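Zaltetti 这一批绘图橡皮终于补齐了,三个硬度都有货!等了整整一个夏天,先把软的那款拆开擦了一下午素描纸,手感还是老样子:下手轻,屑是成条卷起来的,用刷子一扫就走,不会碾进纸纹里。

## Zaltetti 绘图橡皮

- 货号:3880
- 硬度:软 / 中 / 硬
- 每盒:3 块,一种硬度一块
- 包装:纸套,可以沿虚线撕短
- 产地:Livau

### 软

适合 4B 往上的铅笔和炭精条。大面积提亮很舒服,几乎不用压。缺点是掉得快,画一张四开的石膏像,边角就圆了。想要锐利的高光,拿美工刀斜着切一刀,切下来的小三角别扔,夹在笔延长器里正好用(我抽屉里攒了一小罐)。

### 中

日常写字、起稿都用它。HB 到 2B 擦得最干净,方格本、活页纸、普通复印纸都试过,纸面不起毛。要是只想买一块,买这块。

### 硬

给制图的人准备的。擦 2H 的细线很稳,沿着尺子边走一遍,旁边的线不会跟着糊掉。硫酸纸上也能用,不过要慢一点,手重了会留亮痕。

## 纸和它合不合

我们店里平时搭着卖的是 Abernathy 的速写本,209 克那种,表面有一点颗粒。软和中在上面都没问题,硬的那块偏涩,擦两三遍颗粒就平了,再上铅会发亮。要是画水彩底稿,建议全程用软的,擦过的地方上色才不会吃水不匀。

Drarkurura 的彩色铅笔也有人问能不能擦。浅色可以擦淡,深蓝和深红擦不净,这跟橡皮没多大关系,蜡质笔芯都这样。

## 存放

橡皮别和塑料尺、透明笔盒直接贴着放,夏天尤其要留心,时间一长会粘在一起,尺子上留一块印子,擦都擦不掉。纸套留着,用到哪儿撕到哪儿。表面发黑了,在干净的废纸上来回蹭几下就能恢复,不用水洗。

放久了变硬的旧橡皮,外皮切掉薄薄一层,里面往往还是好的!

## 订货

单盒随时可以拿,学校和画室整批订,1000 块起可以指定硬度比例,十一月以前下单的,纸套颜色也能选。零散的单块放在柜台玻璃罐里,欢迎先在试擦纸上擦两下再决定。 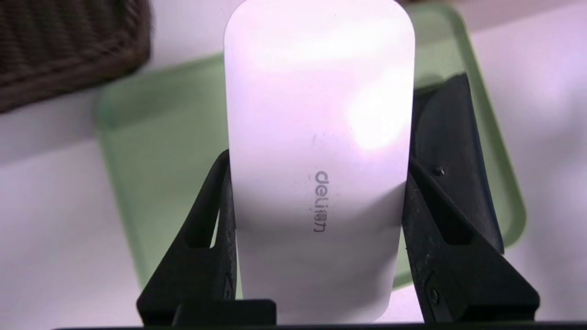
小满留言说,中号她用了两个学期,写字够用了,可一画速写还是会去摸软的那块,就是费;她想问软的能不能单独整盒买,三块都要软的,另外撕短的纸套老是往下滑,有没有人在里面垫过一圈纸胶带。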